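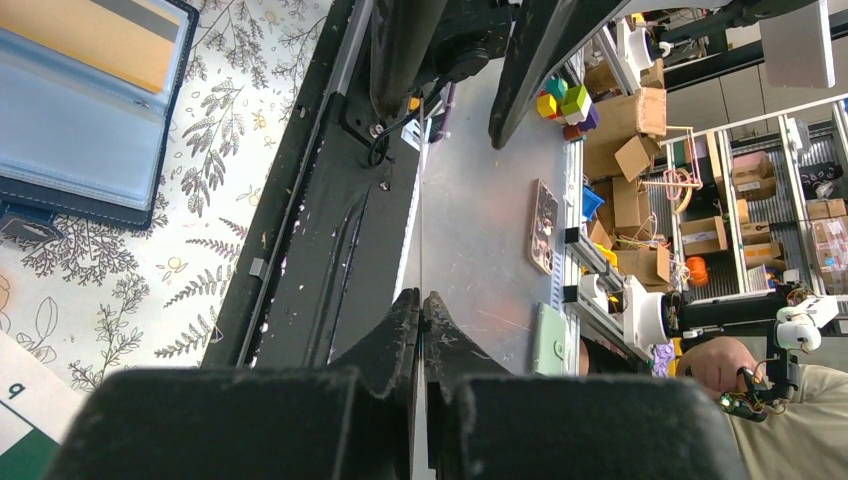

Reviews > Home > Table linen

Trultis botanical tablecloth: four months on

By Imani Lindqvist, January

I wasn't really in the market for a tablecloth. I had a perfectly good oilcloth with lemons on it, wipe clean, very sensible, and then Itzel Cervantes put the Trultis one on her table at a birthday lunch and I spent most of the pudding stroking it. So I bought one. You know how it goes.

It's the white one with the dark grey botanical drawings, all ferns and leafy stems with little yellow flowers dotted about. There's a version called Olvera which is the same drawings in rust, and I dithered over that for ages, but the white looked fresher and I do like the yellow (it goes with my mugs, which is a terrible reason to buy anything). The drawings look like something out of an old plant book and they don't feel twee to me, though my sister says they do.

Mine doesn't live on the dining table, or hardly ever. It goes over one end of whatever I'm working at, so I've got a clean light patch for paperwork and binders. I'd got so tired of the scratches on that grey tabletop! Paper slides about less on the cloth too, although if you want to write on a single sheet you'll need something firm under it or the pen goes straight through. Ask me how I know.

Washing – it's been through the machine about 15 times now, at 60 the first time by mistake and at 40 ever since. The 60 wash took a bit off the length, enough that one hem hangs slightly higher than the other, and I was cross with myself. The colour hasn't budged though. The grey is as dark as it was and the yellow flowers are still properly yellow. Tea comes out, felt tip comes out if you're quick, and turmeric does not come out. I've got a pale orange thumbprint next to one of the ferns and I've decided to put the fruit bowl on it.

Ironing is the bit I'd moan about. It creases if you so much as look at it, and folding it in a drawer leaves lines you can see from across the room. I've started rolling it round a cardboard tube from the Fadcombe wrapping paper, and that's helped a lot.

It cost me £16 in the sale, and I'd think harder at full price. The hems are neat at the corners but a bit wavy down the long sides, and I had to snip off a loose thread on day one. The delivery was quick and the lady on the phone was lovely when I rang about sizes.

Would I buy it again? Yes, and I'd go a size bigger to allow for shrinkage. I'm still thinking about the rust one for the spring.

4 out of 5

12 comments
38 shares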